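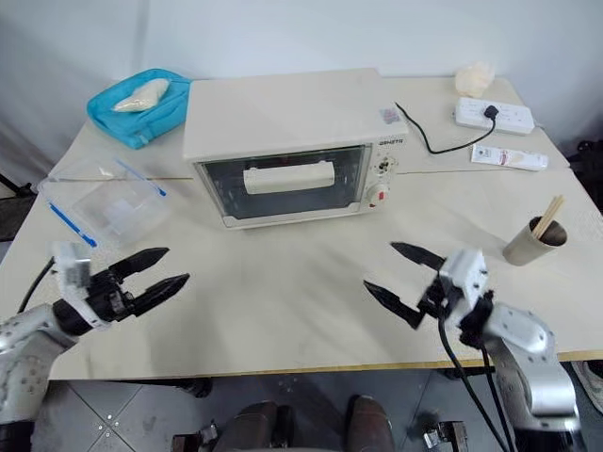 White toaster oven and turquoise pouch on a cream tabletop.

Mirkness – Celitz (Jarkine Records)
Reviewed by Czesław Pawlak, 28 December 2023

Four tracks, 81 minutes. You can see where this is going, and you'll have plenty of time to watch it arrive.

Mirkness play funeral doom at the pace of a council planning application. Opener 'MacBrayne' spends its first six minutes on one chord, which I grew fond of, the way you might with a damp patch. Then the drums come in and the thing gets properly heavy. Lucyna Wróbel's growl is superb, somewhere between a bear and a blocked drain, and she sounds thoroughly fed up throughout.

'Lantern Debt' is the best of the lot. There's a tune in it, for a start, and Bình Khúc's lead guitar goes wandering off over the riff for ages without getting lost. I played it to my sister, who asked if the stereo was all right.

The third track is rain noises and a cello. It lasts eleven minutes. I did the ironing.

The title track closes things and makes up for the rain, with a huge, miserable riff that I was still humming at the dentist's. The mix could do with more bass, and the lyric sheet is printed in dark grey on black, so I can't tell you what any of it's about. Death, I'd imagine.

The vinyl is limited to 216 copies and spreads over two discs. Get the vinyl if you like standing up every twenty minutes, otherwise the CD does the job.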